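Häufige Fragen zum Warenstammdatenimport in Flurow

Stand: Mittwoch, 25. Februar 2004

Die Antworten gelten für Flurow ab Programmversion 2 mit angeschlossenem Modul Kassa. Für ältere Installationen gilt weiterhin das Beiblatt zur Erstauslieferung.

Welche Dateiformate werden beim Import akzeptiert?

Flurow liest Textdateien mit Semikolon oder Tabulator als Trennzeichen. Die erste Zeile muss die Feldnamen enthalten. Tabellenkalkulationsdateien sind vorher als Text zu speichern. Dezimaltrennzeichen ist das Komma, Tausendertrennzeichen sind nicht zulässig. Ein Preis von 1.200,00 wird als fehlerhaft abgewiesen.

Wie lang darf eine Artikelbezeichnung sein?

Höchstens 40 Zeichen einschließlich Leerzeichen. Längere Bezeichnungen werden beim Import ohne Rückfrage gekürzt und im Protokoll mit dem Kennzeichen K aufgeführt. Auf dem Kassenbon erscheint die Kurzbezeichnung. Fehlt diese, verwendet Kassa den Anfang der langen Bezeichnung.

Meine Umlaute werden falsch dargestellt. Was ist zu tun?

Die Datei wurde vermutlich mit dem DOS-Zeichensatz gespeichert. Im Importdialog unter Optionen den Eintrag Zeichensatz auf ANSI oder OEM umstellen und die Vorschau prüfen. Bereits eingelesene Artikel werden durch einen erneuten Import mit gleicher Artikelnummer überschrieben.

Wie viele Artikel können in einem Durchgang eingelesen werden?

Eine feste Grenze besteht nicht. Bei der Umstellung des Lagers Skirnthorpe wurden 2.433 Datensätze in einem Durchgang übernommen. Für Einzelplatzinstallationen empfehlen wir Pakete zu höchstens 600 Datensätzen, damit das Protokoll lesbar bleibt und ein Abbruch nicht den gesamten Bestand betrifft.

Wie werden Artikelbilder zugeordnet?

Die Zuordnung erfolgt über die Artikelnummer als Dateiname. Zulässig sind JPEG und BMP. Bilder liegen im Unterverzeichnis BILD des Mandanten, bei Netzwerkbetrieb auf dem Server. Einem Artikel oder einer Warengruppe können mehrere Bilder zugeordnet werden, weitere Dateien erhalten den Zusatz _B, _C und so fort. Das erste Bild wird in der Artikelmaske angezeigt, die übrigen über die Schaltfläche Weitere.
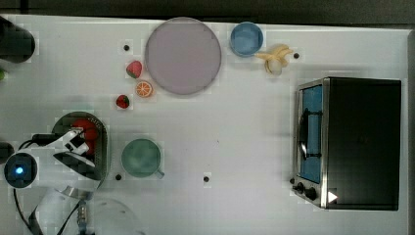 Spielküchenartikel und Obst auf einem weißen Tisch, zwei Aufnahmen

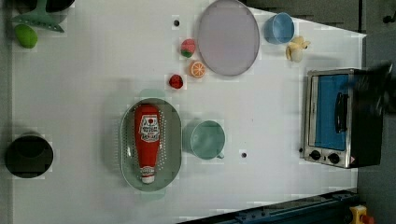

Warum fehlt ein Artikel nach dem Import in Kassa?

Kassa übernimmt nur Artikel mit Steuerschlüssel, Verkaufspreis und Status aktiv. Fehlt eines der drei Felder, bleibt der Artikel in Flurow sichtbar, wird aber nicht an die Kasse übertragen. Die Liste Nicht übertragene Artikel finden Sie unter Auswertungen, Stammdaten. Nach der Korrektur ist der Abgleich von Hand zu starten oder der nächste Tagesabschluss abzuwarten.

Kann ein Import rückgängig gemacht werden?

Ja, solange kein Tagesabschluss erfolgt ist. Der Menüpunkt Letzten Import zurücknehmen stellt den vorherigen Stand wieder her. Danach ist nur noch die Rücksicherung aus der Datensicherung möglich. Buchungen, die seit der Sicherung erfasst wurden, gehen dabei verloren.

Was bedeutet die Meldung »Warengruppe unbekannt«?

Die Nummer im Feld WGR ist im Mandanten nicht angelegt. Warengruppen werden beim Artikelimport nicht automatisch erzeugt. Legen Sie die Gruppe zuerst an oder importieren Sie die Datei WGR.TXT vor der Artikeldatei. Führende Nullen sind Bestandteil der Nummer.

Ist eine Übernahme aus Jelside möglich?

Für Jelside steht ein Konverter bereit. Übernommen werden Artikelnummer, Bezeichnung, Preise, Warengruppe und Lieferant. Staffelpreise und Sperrvermerke sind nachzuerfassen. Eine Erweiterung um Staffelpreise ist für Juni vorgesehen.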